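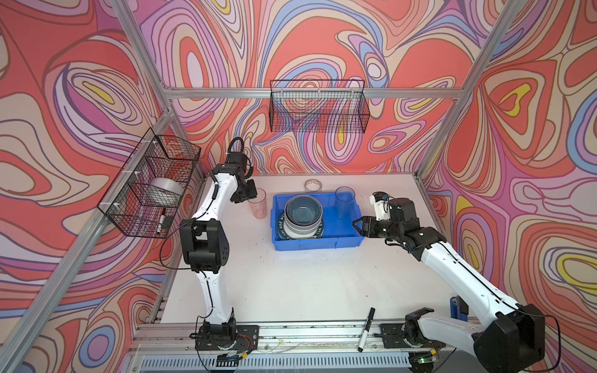
Fig. 1. Bowls and a plate stacked in a blue plastic tub, with a translucent blue cup standing to the right of the stack.

Metden Catering and Household Services Programme
Unit 11: Collecting, stacking and racking tableware
Course handout, revised November 25, 2023

11.1 Scope

This unit covers the handling of plates, bowls and cups between the table and the drying rack. Washing temperatures and detergent dosing are treated in the next unit and are not repeated. Students should have read the Lonik storeroom notes before the practical session.

Three terms are used throughout. A tub is any open, straight-sided plastic container used to collect tableware. A rack is a slotted or divided holder in which plates stand on edge. A nest is a stack of bowls in which each sits at least partly inside the one below.

11.2 Order of stacking in a tub

The base of a stack is the widest flat item. In Fig. 1 this is a dark green plate with white lettering around its rim. A white bowl stands on the plate and a blue-grey bowl on the white one. The order follows from the shape of the foot: a bowl placed on a plate rests on its full foot ring, while a plate placed on a bowl rests only on the bowl's rim and will rock when the tub is lifted.

Cups are kept out of the stack. A plastic cup is light, and if placed in the top bowl it raises the centre of gravity and falls at the first knock. It should stand upright against a wall of the tub, in the space left beside the bowls. A second cup may be left on the table for the next trip if there is no floor space in the tub.

Loading limits for the course tubs:

Maximum stack height: level with the rim of the tub for transport by hand.
Maximum load: 11 kg, including the tub.
Mixed materials: ceramic at the base, plastic at the side.

A full-size dinner plate of the Heitmann pattern has a mass of 487 g. Use this figure in Exercise 2. Bowls are to be weighed individually, as the foot thickness varies between batches.

11.3 Clearing a table into the tub

Place the tub in the middle of the table before any item is moved. Every piece then has a short path, and no piece is carried over another. Items should be taken in this order:

(a) the largest bowls and plates;
(b) small bowls, nested by diameter;
(c) cups.

Bowls are held by the rim when lowered into the tub and released only when the foot has met the piece underneath. Releasing early is the commonest cause of chipped glaze in the practical sessions. A bowl that sits tilted on the table should be set level before it is picked up, so that the grip is taken on a horizontal rim.

Markers, staplers and other stationery do not go in the tub. They are moved to one side and returned to their own place after the tableware has been dealt with.

Fig. 2 shows a table with the work part done. A pale green bowl is held by the rim over a white bowl in the tub. A small cream bowl with a decorated rim is behind the tub, a pale lavender bowl is to the right of it, and a dark blue-grey plate lies flat on the table. Students should note which of the remaining pieces would have been better placed first.

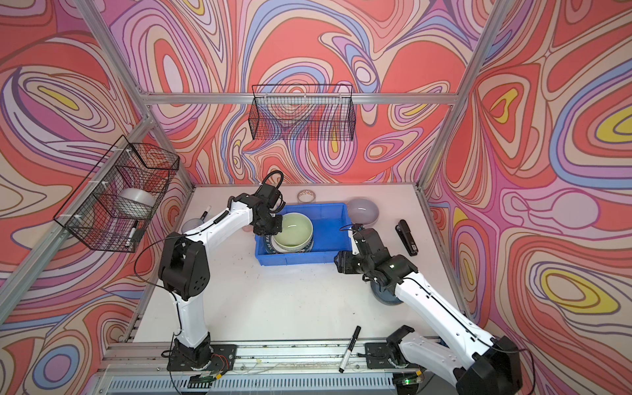
11.4 Racking plates

Plates stand on edge in the slots and lean slightly. The lean is taken up by the slot and should be the same for every plate in the row. Where two plates share a section of the rack, the faces must point the same way. Two plates placed face to face trap water between the wells and dry slowly.

Hold the plate by the rim, lower it until the edge meets the base of the slot, then let it lean. Do not push on the well. Patterned rims, such as the teal one with white capitals reading "HAO SHI WEI" in Fig. 3, should be checked for residue along the lettering, where a film is harder to see than on plain white. The well is checked separately under a direct light. Any plate with specks or crumbs in the well goes back to the sink.

The counter beside the rack is wiped before racking begins and again afterwards. Crumbs left on it are carried to the next batch on the feet of the bowls. For the Bromow trays the wiping interval is every 70 plates.

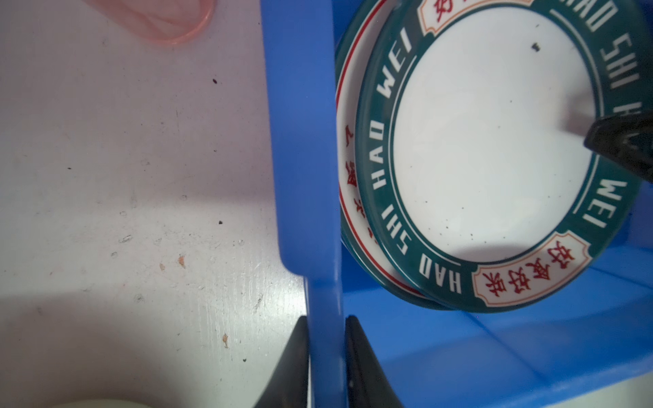

11.5 Exercises

1. Draw a side view of the stack in Fig. 1 and mark each surface on which one piece bears on another.

2. A tub has a mass of 1000 g when empty. Calculate how many Heitmann dinner plates it may carry within the limit given in 11.2.

3. Write out an order of collection for the pieces still on the table in Fig. 2. State where each would sit in the finished stack.

4. Inspect the front plate in Fig. 3 and state whether it passes the check in 11.4.

Answers to be handed in on one side of A4, with the sketch for Exercise 1 in pencil.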